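Open Day at the Skovel Handling Laboratory

The Skovel laboratory in Standever opened its doors in October, and 99 visitors attended the afternoon demonstration. The laboratory's coordinator spoke with us about the hand-held gripper used there.

"We begin with ordinary household items," the coordinator said. "A yellow bowl with a chick's face tells us as much as a machined test block."

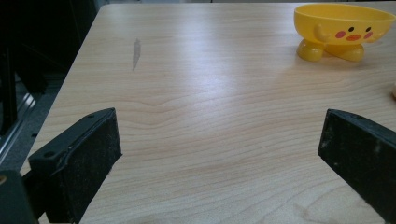 Each exercise is short, and the laboratory keeps a record of all of them. The Minditz project has logged 1620 exercises to date, of which 928 were completed by trainees. "A person guides the tool by hand, and we study the motion afterward," the coordinator explained.

Asked about wear, the coordinator noted that finger pads are inspected after every 500 exercises. "Dust on the pads is normal. We also record the tool over the bare tabletop, with the fingers wide apart." 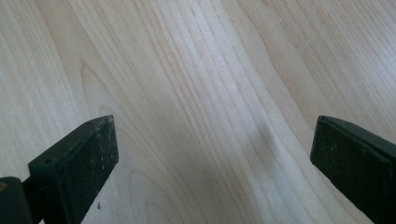
Plans for the Coming Year

The laboratory will extend the program to its Kuster site. Visits may be arranged through the front office.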